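Swapping fingers with Hina Lashari

Hina Lashari has a drawer of gripper fingers and she wants to show me all of them. We've got until her 3:30 call, so we don't get through the drawer.

She runs the testing side at Hananine, a small shop that does one job: it takes other people's grippers, arms and cameras, puts them on the same bench with the same chores, and writes up what happened. Customers mostly labs. A couple of kitchen equipment companies too.

"People send us a spec sheet and ask is it good," she says. "Good at what? Plates? Socks? Tell me the chore."

Right now the chore is plates. Has been since July. Two finger sets in the running, the wide tapered ones from Tedilis and a slimmer set from Nuttall, both printed, both black, both on the same two-arm cell. Her coworker Garba Adeyemi wanted to test cups first. He lost.

Why plates?

"Because a rim is a horrible thing to hold. It's thin, it's curved, it's shiny, and the weight is all out past your fingers. You pinch a little off center and the whole thing wants to rotate on you." She does it with her own hand and a coaster. The coaster rotates.

So each finger set gets 640 tries. Same plates, same rack, same people driving. The operators switch off every 27 tries, which sounds like a wierd number and is. Garba picked it after timing how long it took him to get sloppy.

First thing they learned, the wide fingers forgive more. You can come in crooked and still get the rim. But they're wide. Getting one down between dishes that are already in the rack is a pain, and Hina says drivers start cheating, dropping the plate the last bit instead of placing it.

"With the slim ones they place it. But they miss the grab more. So which do you want, a bad start or a bad finish?"

She hasn't decided. Over 22 of the Tedilis tries got thrown out early on and rerun, a loose screw in a finger mount, their fault not the vendor's. She wants that printed. Fine, printed.

The handoff is where it gets interesting, for her anyway. One arm picks up, the other takes hold of the far side, then somebody has to let go. On paper it's a symetrical problem. In practice she says both arms are holding a stiff object and fighting each other through it, and if the controller is too stiff you hear it. A little creak.
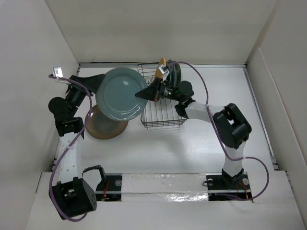 They tried two controllers for that. The stock one that came with the arms, and a softer one written by Hüsnü Tekin, which they call Tustix. No idea why, he won't say. Tustix lets the second arm give a bit when it feels a push.

"Hüsnü's is nicer. It's also slower and he knows I think so," Hina says. Tekin, at the next desk, headphones on, doesn't turn around.

Cameras. One on each wrist, she's a believer in that. They moved the mounts 5 times before everybody quit complaining. Too close and the gripper fills up the view, too far out and the thing hits the rack. And glossy plates throw glare, so the angle you like for a matte dish is the wrong one for a shiny dish. She'd pay more for a better bracket before she'd pay more for a better camera.

And cables? Big sigh. "Leave slack. More than that. No, more." Too tight and the wrist pulls on the connector at the end of its reach, she's lost an afternoon to that more than once.

What would she tell a lab buying its first pair of grippers? Buy the ones where you can change the fingers in a couple minutes with one screwdriver. Everything else you can fix later. She'd also ask the vendor for spare pads up front, they wear faster than anybody admits.

Cups are next, with the same two finger sets. Garba has already bought the cups. Then her phone goes, it's 3:30, and she's shutting the drawer with her hip.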